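Stripping rose leaves – how far up do you go?
Flowers & Arranging > Cut flowers and conditioning

marrowfat_jean
17/06/2026
Long one, sorry. I'm doing the table flowers for my niece's do in August and I've been practising on single stems so I don't make a fool of myself on the day. Red roses, one per bud vase, nothing else in there. I can't decide how much leaf to leave on. My nan stripped the lot. The woman at the Serkova flower class told us to keep a little collar of green just under the head. 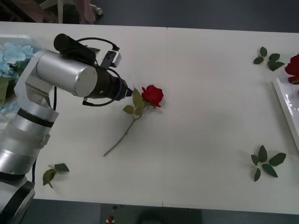 Re: Stripping rose leaves – how far up do you go?

tansy_and_rue
Ooh, lovely deep red! I like it with those few leaves left under the bloom, it looks like a rose and not a lollipop. My rule is dead simple – anything that would sit under the water comes off, anything above it I look at and decide. For a bud vase I'd keep what you've got there and stop fiddling.

Re: Stripping rose leaves – how far up do you go?

pottingbench
Disagree, I'm with the nan. Every leaf is drinking, and if you've got one stem in a tiny vase with two inches of water it'll be bone dry by the evening. Take them all off and use the loose bits separately. I keep mine in a bowl of cold water while I work and tuck them round the base of the vase at the end. You've got a nice fanned out bit at the top right that would do for exactly that.

Re: Stripping rose leaves – how far up do you go?

tansy_and_rue
But then you've got leaves lying on a tablecloth going crispy by pudding?? I've done that and it looked like I'd swept the patio onto the table.

Re: Stripping rose leaves – how far up do you go?

pottingbench
Mine last the evening fine if they've had a good soak first. Give them a couple of hours. Shake them, lay them on a tea towel, put them out last thing. I wouldn't do it on a hot day in a marquee mind you.

Re: Stripping rose leaves – how far up do you go?

marrowfat_jean
It is a marquee. In August. Hmm.

Forgot to say there are 52 vases, so whatever I choose I've got to do it 52 times and I'd like to still have fingers afterwards. I've ordered 70 stems to allow for snapped necks and the ones that sulk. Is that daft?

Re: Stripping rose leaves – how far up do you go?

hyun_s
70 is sensible. I'm Seo-ah, I used to do the weekend shift at a florist's called Wanyama and we always ordered over for weddings, roses especially. You'll get a few with bruised outer petals, just peel those off at the base, the layers underneath are usually perfect on a full one like yours.

On leaves: please don't use one of those metal stripper things you squeeze and pull. They take the skin off the stem along with everything else. Gloves on, hold the rose upside down, run your other hand along with a folded cloth. It's quicker than it sounds. Leave the top leaves alone and see how they look in the vase, you can always take another off but you can't stick it back.

Re: Stripping rose leaves – how far up do you go?

gooseberryfoolish
I love my stripper thing :( Had it years. It's a Genton and the jaws are plastic so maybe that's why it doesn't chew? I don't squeeze hard. I'd try both on your spare stems Jean and see which you get on with.

Re: Stripping rose leaves – how far up do you go?

hyun_s
Plastic is kinder, fair enough. I'd still go by hand for a stem that thin.

Re: Stripping rose leaves – how far up do you go?

Si-eun Ban
Butting in with a different question, how long are you leaving the stems? I did bud vases for my sister and cut the whole lot short the night before, then found the vases were taller than I'd remembered. Heads sitting right down in the necks like eggs in egg cups. I had to stuff pebbles in the bottom. Cut one, try it, then use it to measure the rest.

Re: Stripping rose leaves – how far up do you go?

marrowfat_jean
Oh that's a horrible thought. Vases are from Drurkix and they haven't come yet, so I'm cutting nothing until I've got one in my hand.

I think I'm going with the collar. Sorry nan. I'll keep the loose leaves for the top table and give pottingbench's soaking idea a go there, it's in the shade at the back. Do I cut the ends on a slant or straight? Class said slant, my neighbour says it makes no odds.

Re: Stripping rose leaves – how far up do you go?

pottingbench
Slant. And do it again on the morning.

Re: Stripping rose leaves – how far up do you go?

tansy_and_rue
Your neighbour's probably right but I do slant anyway, habit. Clean sharp snips matter more, mine were blunt for years and I was basically chewing the ends off. Post some of the tables when it's done please!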